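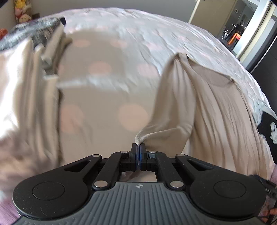 What does the Novham Household Textile Care Survey contain?
It contains the written answers of 381 households on how they wash, dry, mend, store and dispose of everyday clothing and bed linen, together with the coding tables used to sort those answers.

Novham Household Textile Care Survey: data card
Release 3

Summary
The survey was carried out by the Hullell Institute in the town of Novham and the villages served by its bus routes. Each household completed one questionnaire and was invited to keep a laundry diary for 15 days. Not every household kept the diary, and the two parts are therefore supplied as separate tables which can be joined on the household number. The material is intended for researchers in consumer studies, local authorities planning textile collections, and teachers of home economics.

Files
households.csv – one row per household, with size of household, type of dwelling, and access to a garden, balcony or shared drying room
garments.csv – one row per garment reported in the questionnaire
diary.csv – one row per wash load
codes.csv – the meaning of every code used in the other tables
questionnaire.txt – the full wording of the questions in the order in which they were put
CHANGES.txt – corrections made between releases

All tables are encoded in UTF-8 and use a comma as the separator. Empty cells mean that the question was not answered. The value 0 is a genuine answer and should not be treated as missing.

Garment categories
Respondents described garments in their own words. These descriptions were then placed in one of 47 categories by two coders working separately, Yi-chun Siu and Radu Pascu. Where the coders disagreed, the case was referred to Ming-te Au, whose decision is marked in the column "settled". Long-sleeved tops caused the most difficulty, as respondents used the words shirt, top, jersey and jumper for what were plainly similar items. The coders were instructed to follow the fabric where it was stated, and the neckline and fastening where it was not.

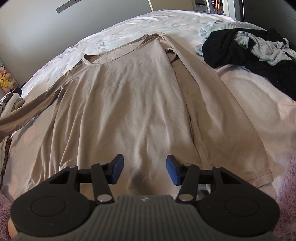

Knitted and woven tops are held in separate categories for this reason, and the two should not be merged without reading the note in codes.csv. Garments described only as "work clothes" or "old things" were given the code U and are left out of the summary tables.

Drying and ironing
The questionnaire distinguishes between line drying outdoors, rack drying indoors, machine drying, and drying flat. A household could name more than one method for the same garment, and the order in which the methods were written down has been kept. Ironing is recorded as always, sometimes or never. Several respondents added remarks in the margin – chiefly on collars and pillowcases – and these appear in the column "remark", translated into English where necessary by Halfdan Vídalín.

Known limitations
Households in rented flats are under-represented. Questionnaires were sent out in March, and answers on outdoor drying probably reflect the season. Temperatures in the diary are those set on the machine; no measurements were taken. The names of detergents were removed before release and replaced by type (powder, liquid, tablet, soap). Ages of garments were given from memory and show a marked preference for round numbers.

In Release 1 the columns for cotton and linen were exchanged in 100 rows of garments.csv. This was corrected in Release 2. Users who hold the first release are asked to delete it.

Privacy
Names, addresses and telephone numbers were never entered in the tables. Remarks which could identify a person were shortened by the data office, and the place is shown by three full stops in square brackets. Households may ask for their answers to be withdrawn, in which case the row is removed at the next release and the household number is not used again.

Terms of use
The tables may be used free of charge for research and teaching. Commercial users should apply in writing to the Institute. Published work should cite the survey by its full title and state the release number.

Contact
Questions about the tables should be sent to Yanti Raju, Data Office, Hullell Institute, Novham. Reports of errors should give the file name, the row and the value which is thought to be wrong.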